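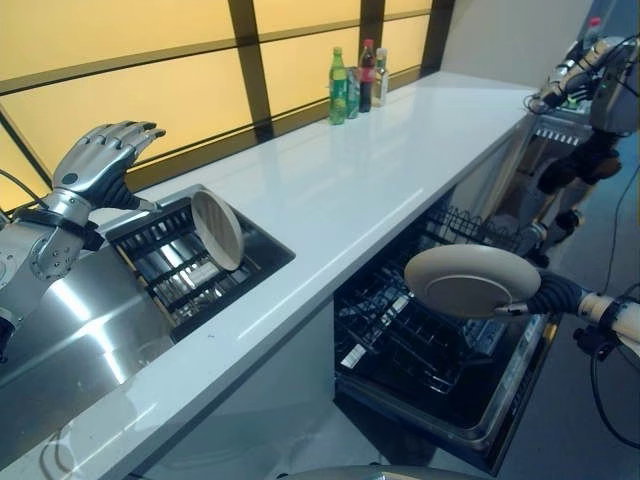 My aunt left me the barometer and a note saying it had never been wrong. I've known my family long enough to doubt a sentence like that.

It hung in the hall at Fovholm, where the ferry comes in three times a day if it comes at all. The needle pointed to Storm. Outside, a woman was pegging out sheets.

"You'll want to stay in," said the man from the shop, when I told him.

"Because of a needle?"

"She always did."

I had read her diaries by then. There were 27 of them, and on 1,386 evenings she had written down what the glass said. She had not once written down the weather. I pointed this out to him and he looked at me as if I'd asked to see the receipt for the sea.

So I walked to the harbour in my good shoes. The sky was blue all the way to Pelik. I bought a bun, ate it on the wall and felt I had settled something. The six o'clock boat was late, then it was cancelled, and a boy came along and chalked up the reason: engine.

"There you are," said the man from the shop, pulling down his shutter.

"That's an engine," I said. "That isn't a storm."

"You're not going anywhere, though, are you?"

I went back up the hill and gave the glass a good hard tap. The needle went to Fair. I looked for a pencil.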